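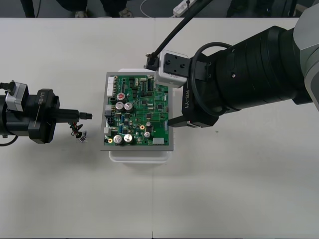 Figure 1. Les deux bras de part et d'autre de la carte, le faisceau de fils pendant sous l'outil gauche.

Publications > Distside > Sûreté des cellules à deux bras > Section 5

Olga Quintana et Pak-hei Chiu
26 août 2020

5. Analyse d'une défaillance de l'arrêt coordonné

Nous arrivons ici à l'épisode qui nous a coûté le plus de temps et qui, il faut bien le dire, nous a aussi le plus appris. En février, au laboratoire d'Eltthorpe, nous menions une campagne de manipulation de connecteurs sur carte électronique, sous le contrôle de Shin, notre superviseur de cellule. Au cours d'un essai, le bras gauche s'est mis en arrêt protecteur après un effort anormal sur un faisceau de fils, tandis que le bras droit a poursuivi son approche vers la même zone. L'opératrice a appuyé sur l'arrêt d'urgence. Personne n'a été blessé et la carte a survécu, avec un connecteur arraché que nous avons gardé précieusement dans un tiroir.

5.1 Origine de l'effort anormal
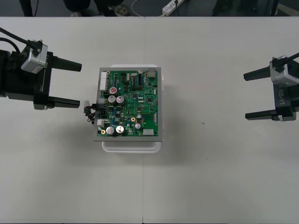

Le modèle d'encombrement utilisé par Shin décrivait la carte et son support comme un seul volume rigide, auquel s'ajoutait une marge de 10 mm sur les côtés. Ce choix nous avait paru généreux à l'époque, et nos collègues de Prostatstead, qui avaient relu le modèle avec beaucoup de patience, n'y avaient rien trouvé à redire. Or le faisceau multicolore, avec sa petite fiche blanche au bout, pend du côté gauche du cadre et occupe l'espace libre devant les doigts de la pince gauche, bien au-delà de ce que la marge couvrait. Le planificateur considérait donc comme vide une région où un doigt pouvait très bien accrocher un fil, et c'est ce que les journaux d'effort nous ont permis de reconstituer : une traction faible au départ, puis une montée franche jusqu'au seuil de déclenchement.

Nous avons d'abord soupçonné l'estimation de pose de la carte, et nous y avons consacré de longues journées (trop longues, sans doute, mais l'hypothèse était séduisante). Les vues de poignet ont été reprises une à une. La pose estimée s'est révélée correcte dans les essais réexaminés ; en revanche, aucune étiquette de notre jeu d'annotation ne désignait les parties souples. Les fils étaient classés comme fond, au même titre que les ombres et les salissures de la table.
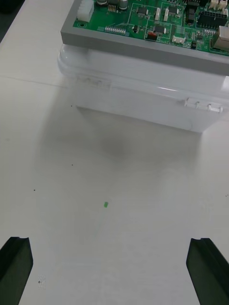 Figure 3. Vue de poignet : la carte dans son cadre gris, posée sur le boîtier translucide, et les deux doigts ouverts.

5.2 Propagation de l'arrêt d'un bras à l'autre

Restait la question la plus sérieuse, celle du second bras. Shin transmettait l'arrêt protecteur par un message logiciel que chaque contrôleur devait acquitter. En fonctionnement normal, l'échange prenait jusqu'à 30 ms. Lors de l'incident, le message est resté derrière une file de mises à jour de trajectoire, et la reprise automatique du planificateur l'a écrasé avant lecture. Le bras droit n'a donc jamais reçu l'ordre. Nous tenons à préciser que les contrôleurs se sont comportés comme nous les avions configurés : l'erreur se trouvait dans notre couche de supervision, et nous en prenons volontiers la responsabilité.

La gravité d'un tel défaut dépend beaucoup de la phase de travail. Pendant l'approche, un bras qui continue seul a encore de la course devant lui. Pendant la manipulation commune, où les deux pinces convergent sur la carte, il n'en a pratiquement plus.

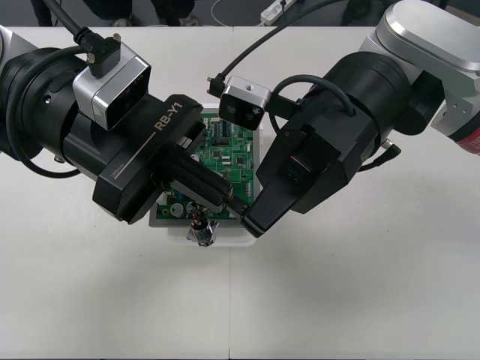 Temps de lecture de cette section : 5 minutes

La figure 4 correspond à cette seconde situation : les extrémités des doigts se rejoignent presque au-dessus de la partie basse de la carte, et un petit composant relié à des fils fins se trouve juste en dessous. Dans une telle configuration, nous n'acceptons plus qu'un arrêt dépende d'un acquittement logiciel.

5.3 Mesures correctives

Deux modifications ont été apportées. Les entrées d'arrêt des deux bras sont désormais câblées en commun, et le message logiciel ne sert plus qu'à la journalisation. Le modèle d'encombrement comprend par ailleurs un volume souple, recalculé avant chaque approche à partir des vues de poignet, et la reprise automatique exige une validation manuelle. Le seuil d'effort n'a pas été modifié. Les essais de requalification sont présentés à la section 6, avec les cas où le volume souple a été surestimé et où le planificateur a refusé une approche pourtant praticable.

© 2020 Distside | Contact | Haut de page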